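The Understudy

Mireille Fleury had been laying tables since she was nineteen, and it took a company called Kison to tell her she'd been generating data.

The job was in Ternley, in a unit behind a tire shop. The robot was called Mallet. It had two arms, and Mireille had two handles on a stand, and whatever she did with the handles Mallet did with its grippers a moment later, like a cousin who laughs at the joke once everyone else has started. She was to set a tray: bowl, spoon, sauce dish, chopsticks. Then somebody would clear it and she would set it again, 300 times, and at the end of that Mallet was supposed to have got the idea.

"Treat it like a new hire," said Gaspard Moulin, who ran the project and had never hired a waiter.

Mireille had trained new hires. She had trained a boy who carried soup as if it were a live grenade, and he owned two restaurants now. None of them had needed her to bend their elbows for them.

The chopsticks were the worst of it. Through the handles you couldn't feel whether you had one, a pair or half the household. She went in, closed, lifted, swore in the language of her grandmother, and went in again.

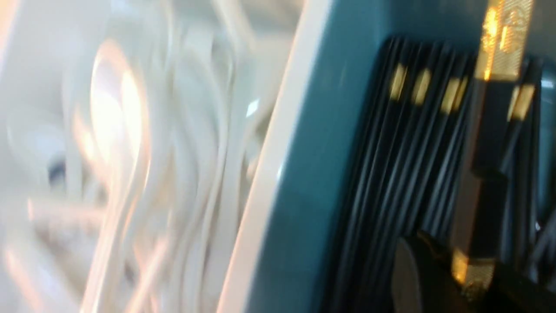 "If I drop something, do I have to start the whole tray over?" she asked.

"Pick it up and keep going," Rostyslav Karpenko said from the desk. "Mallet has to learn how to recover too, so a fumble that gets fixed is worth keeping. Stop the recording only if something breaks."

She found this a more generous policy than any she had worked under.

By her second week she had a manner. Bowl first, square to the customer who wasn't there. Spoon in the bowl with the handle to the right, where a hand would find it. Then the sauce dish, and the chopsticks laid across it on a slant. Gaspard's instructions said only that the chopsticks should be "on or near" the dish. Mireille read that line aloud twice, the second time for Rostyslav's benefit, and set them on the dish.

"You're adding style," Gaspard said.

"I'm adding manners."

"The model might pick it up."

"Well, you'd hope so, wouldn't you?"

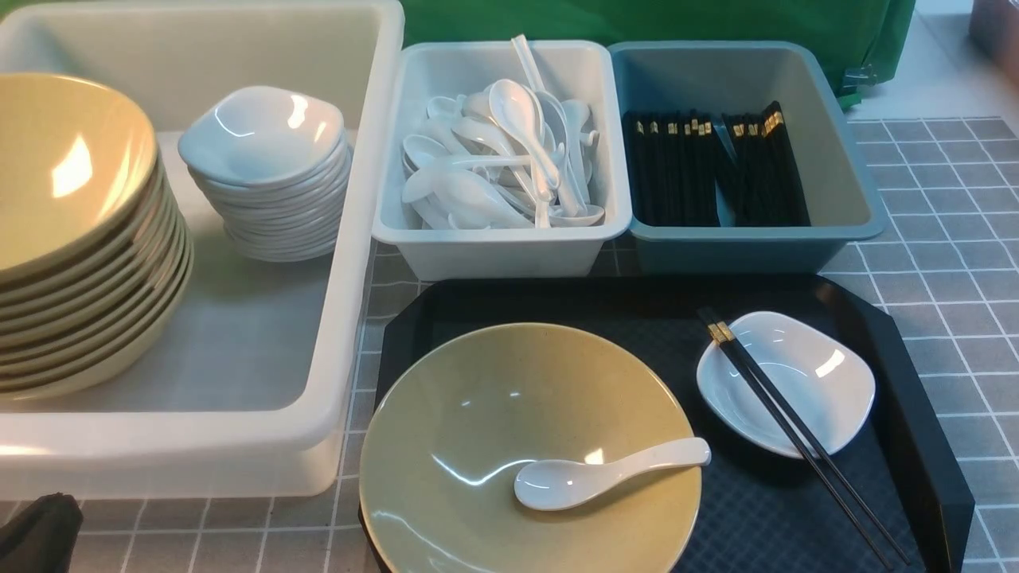 The Other Teacher

It came out that she had a rival. Kison had a second operator on evenings, a man named Noel Gatchalian, whom she had never met and already disliked on the evidence. Noel was quick. His trays took 90 seconds. Noel put the spoon in with the handle pointing wherever God had left it.

"It's variety," said Rostyslav. "Variety is good for it."

"So is scurvy, for a dentist."

She started leaving him notes under the left handle. Handle to the right, please. He wrote back, in very neat printing, Whose right? She thought about that all through a lunch and part of a bus ride. The following day she answered with a diagram. He answered with a better one, in colour.

After that the notes got longer. He had washed dishes on ferries. He was of the opinion that a bowl should be gripped low and tipped a little on the way out, so it didn't drag its neighbour along. She tried it to prove him wrong and then kept doing it, which she did not put in a note.

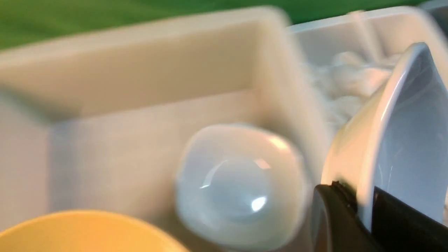

Ternley, April 2024

Dear Mr. Gatchalian,

They tell me the visitor from Rukar is coming to see Mallet do it by itself. Her name is Ataahua Goodwin and she decides about the money. Gaspard has bought a tie. I would take it as a kindness if you came in for the morning, as half of whatever that machine does will be your fault.

M. Fleury

He came. He was smaller than his printing. The two of them stood at the back with their arms folded while Ms. Goodwin was given the good chair, and Gaspard explained learning from demonstration until she asked whether it might be possible to see some.

Rostyslav pressed the key. The handles sat on their stand with no one holding them, and Mallet reached for the bowls.

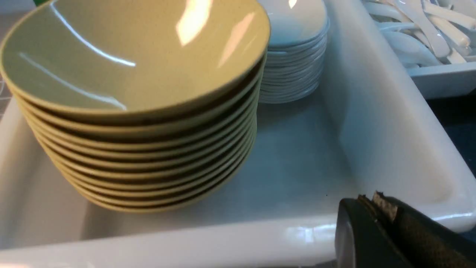 It gripped low. It tipped the bowl a little on the way out, and Noel made a small noise in his throat. The bowl went down square. The spoon went in, and then the arm paused above it, and nudged the handle around to the right.

"Did you program that?" asked Ms. Goodwin.

"In a sense," said Gaspard, touching the tie.

Mallet missed the chopsticks, went in again, came up with a pair and laid them across the sauce dish on a slant. Then it did something that was in no instruction and on no diagram. It drew both arms back and held still over the tray for a second or so, looking, as far as a thing like that can look, for what it had forgotten.

"That's you," said Noel. "I've watched the recordings. You do that every single time."

"I do not," said Mireille, and caught herself checking the table.

The contract was extended to June. Ms. Goodwin wanted to know if Mallet could be taught to fold napkins, and Gaspard said certainly, and looked to the back of the room, where his two experts were already arguing about corners.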